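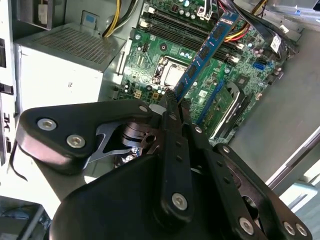

Hardware > Upgrades and Repairs > Memory

Thread: Old desktop, more RAM or just buy new?

dorota_w
Wednesday, 7:12 pm
Hi all! Long-time reader, first real post. I have a nine-year-old desktop that I use for photo sorting, genealogy and way too many browser tabs. Last weekend I went from one stick of memory to two and I am so happy I had to tell somebody. The family tree program used to sit there while I made tea. Now it opens before I've found my glasses!
My son says I wasted my money and should have put it toward a new machine. I spent 20 dollars on a used stick. So who's right?
- Dorota Wasilewska

Tokarz
7:31 pm
You are. Best money you can spend on an old box, and I'll die on that hill. Did you match the sticks? Same size and speed?

dorota_w
7:40 pm
Same size, different maker. Speed is the same on the label. It booted the second time. The first time I got beeping and a black screen, and I nearly cried, but I hadn't pushed it in far enough. I was scared of snapping something so I was being much too gentle.

grotia
7:58 pm
Everybody does that once. You want to hear the clip at the end go click. Some boards only have a clip on one side, so look before you go hunting for the other one.

pete_in_the_basement
8:15 pm
I'm going to side with the son a little. Memory is nice, but if she's still on a spinning hard drive that's the real slow part. I'd have done the drive first and then thought about RAM.

Tokarz
8:22 pm
Depends what she runs. If it was swapping to disk all day then the RAM fixes the thing she was feeling. I've seen a 2 gig machine go from useless to pleasant with one stick.

pete_in_the_basement
8:29 pm
Sure, and it would have gone from pleasant to great with an SSD. I'm not saying it was wasted. I'm saying wrong order.

jolanta.m
9:04 pm
Love this thread! I did my mother's computer in July and got hooked - I've now done three for neighbors. One thing I'd add for Dorota: check which slots you used. On plenty of boards the pair belongs in the first and third, or second and fourth, and you lose some speed if they sit side by side. The manual has a little diagram, and the maker's site usually keeps the PDF even for ancient models.
Also run a memory test overnight with a used stick. Mine passed everything for a week and then the test found errors. The seller swapped it, no fuss.
Jolanta Michalski

dorota_w
9:20 pm
They're side by side!! Oh dear. I'll move one tomorrow, with the plug pulled out of the wall this time (don't ask).
Pete, it is a spinning drive, and it hums. How much am I looking at?

pete_in_the_basement
9:26 pm
Less than you'd think for a small one. Look at used or clearance and skip the fancy models, your board won't keep up with them anyway. Copy your photos somewhere else first.

grotia
9:33 pm
Seconding the backup. Twice.

dorota_w
9:41 pm
Ordering one tonight. Don't tell my son.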